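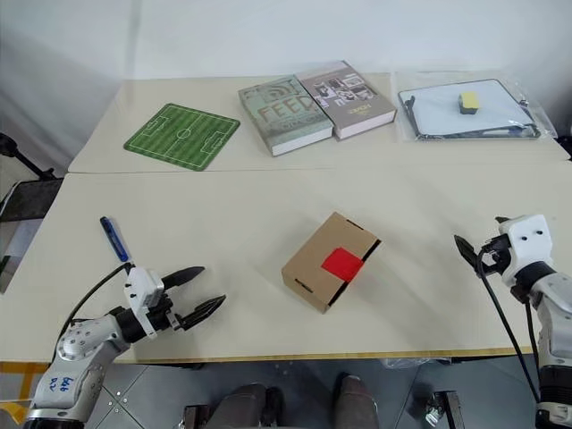

Avbridge table sale - the gallery

Quick page, sorry it's a bit rough. The Avbridge sale went ahead in April and I promised everyone notes, so these are the notes, typed up between two other jobs. We had 38 tables this time, up from 26, and almost 100 people through the door before lunch. Busy. Loud. Good cake.

The football mat
Flat, square, green, rounded corners, stripes like a real pitch. Center circle, halfway line, penalty area at each end, all there. Set down at an angle so it looks like a diamond. Asked for twice before we'd finished laying out. Went to a family from Pidville in the end, for a game with bottle tops, they said. Great idea, might steal it.

The two big books
Thick hardcovers, side by side, both a bit tilted. The one with FEED across the front in big brownish letters is the one everybody picked up. Gray-green cover, some smaller lettering under the title that I never got round to reading. Its neighbor is more of a gray-brown, with a bunch of little black-and-white pictures in the middle of the cover. Priced as a pair, 2 dollars. Too cheap, I was told later - several times.

The board in the bag
Looks like a whiteboard, dark frame, still in its clear crinkly plastic. We left it bagged so the bits in there with it wouldn't wander off. Little block on top with a yellow side up, dark gray around the sides. Somebody wanted the block and not the board. We said both or neither. They took both.

The cardboard box
Just the one, out in front on the open part of the table. Boxes are always the thing we run out of, so bring your own next time please. Shopping bags are fine too, but not for hardcovers, the handles go.

The table
Pale beige, with a thin seam running across. Handy thing, that seam. Stock went behind it, the front was for wrapping and making change. Worked so well that I'd like the same setup on every table next time. Light top shows off anything with color on it, the green mat especially. No tablecloths needed, wich saves me the ironing.

A few odds and ends, while I remember:

Toria tables were at the far end by the kitchen and sold out of jam first. More jam next year.

The Hyun lamps came in late, so they missed the morning rush. Three are left, in the hall cupboard. Ask at the desk if you want one.

Price stickers - please use the removable kind. Spent a whole evening picking glue off a picture frame.

Left-behind items: one blue umbrella, a kid's glove, a casserole lid with no casserole. All at the desk till the end of the month, then they go in the next sale.

Sellers, the sheet for the next one is up by the door. Put your table size on it this time, and wether you need to be near a plug. Setup is from eight, doors at ten, same as before.

Page last updated Aug 2, 2018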